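Handout 3: Sorting and Storing Small Parts
Course notes, Ekua Laryea
March, revised

Read this before the practical. We will be arguing with most of it.

1. What the storage people promise

Every supplier catalog makes the same claim: buy the containers and the order will follow. The Unero guide on your reading list says a labeled bin "restores hours to the working week." Whose hours? Measured how? The guide surveyed 200 workshops, all of them customers who had already paid for the system. I would be surprised if they had said anything else.

The Ornmont report is longer and a little better. It logged 2,387 put-aways and found that parts went back to the right place more often after the bins arrived. It also moved the benches, changed the lighting and told the staff they were being watched. Pick your cause.

2. The one-bin question

Start with the smallest case: one block, one open bin, one clear table. Is the block "stored" when it is in the bin, or when someone who didn't put it there can find it? Jansen says the first. I lean toward the second, though I admit it is harder to check.

Before you answer, consider:
- An open bin with a flat floor takes anything. People call this flexible. It also means the bin tells you nothing about what belongs in it.
- A plain block with no number on it can be sorted by color or shape. Both work until you own two blue ones.
- A thick rim is sold as an aid to lifting. Try it with full hands and write down what happens.

3. Clear surfaces

Grernen's rule is that a table should be bare before sorting starts. I have no quarrel with the rule, only with the figure of 600 seconds saved per session, for which I can find no source. If you find one, bring it.

A weaker version seems safe to me: leave enough open surface between the part and its container that you can see both at once. White tops help with dark or bright parts. They are a nuisance with white ones, and an off-white bin on a white table isn't much of a target either.

4. For the practical

Write a put-away rule for the block in one sentence. Swap with your neighbor and follow theirs exactly as written, including the silly parts. Note where the rule went quiet and you had to guess. Which way up? Which corner? Does it matter? 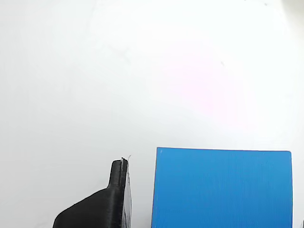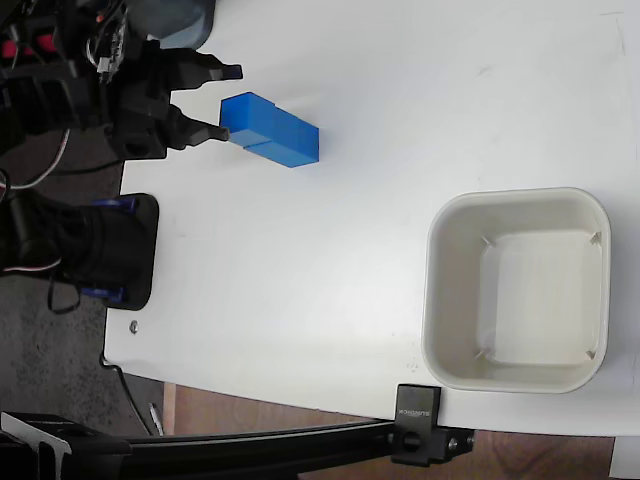
Fig. 1 (first picture): the face of the blue block. Fig. 2 (second picture): block on the table, bin still empty.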